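FOR IMMEDIATE RELEASE

Clulleo opens a breakfast aisle in Gerkham this October

GERKHAM. Hi, I'm Satish Bisht, and I run Clulleo, the little grocery on Ledesma Street. I've been told a press release should be written as if somebody else wrote it, but I gave that a try and it sounded like my bank, so you're getting me.

The news is that we're opening a breakfast aisle! Cereal, granola, oat bites, all in one place for the first time. Until now the cereal lived next to the canned soup and the granola was up by the register (my fault, I liked looking at it). The doors open at 8 a.m. on Saturday and there'll be coffee.

We asked shoppers over the summer what they wanted more of, and 200 of you filled in the card. Breakfast won by a mile. Second place was parking, and I can't do much about that.

The shelving is the open kind, light wood boards on black metal, and I wanted it low enough that kids can reach the boxes and grown-ups don't need a stool. Granola pouches get to stand up where you can read the flavor. Cereal goes in side by side, fronts facing out, and the gray plank floor stays as it is because I love that floor. 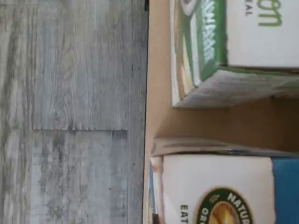
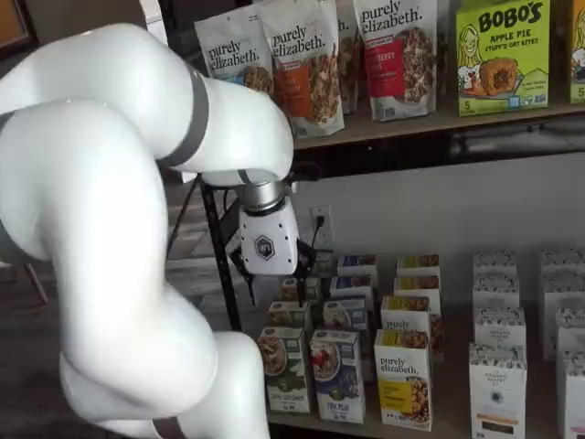 Granola and Bobo's oat bites up top, cereal underneath.

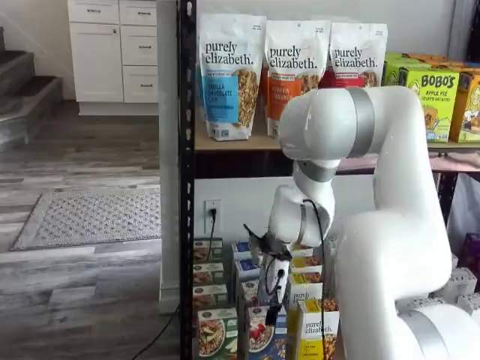
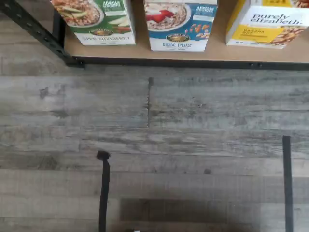 Prices are staying where they were. If you buy 2 boxes of any cereal on opening weekend you get a third at half off, and you can mix them however you like. Please do mix them, I have strong feelings about people who eat the same thing every morning (my wife is one of them, and she's read this and told me to leave it in).

We've also teamed up with Flalow, the food pantry on the other side of the park. Last year they handed out 3,051 breakfast bags to families around Gerkham, and they told me cereal is the thing they run short on first. So from opening day there'll be a bin by the door. Drop in a sealed box, any kind, and we'll drive it over to them every week. Boxes with a dented corner are fine as long as the bag inside is closed.

One more thing for the regulars: the soup has moved. It's where the paper towels used to be, and the paper towels are at the back by the cooler. Just ask whoever's at the register and they'll walk you over.

Reporters, bloggers and anybody from the school paper are welcome to come by before we open, from 7 a.m. Ring the side bell, the front one sticks. I'm happy to talk about shelves for as long as you can stand it.

Contact: Satish Bisht, Clulleo, Ledesma Street, Gerkham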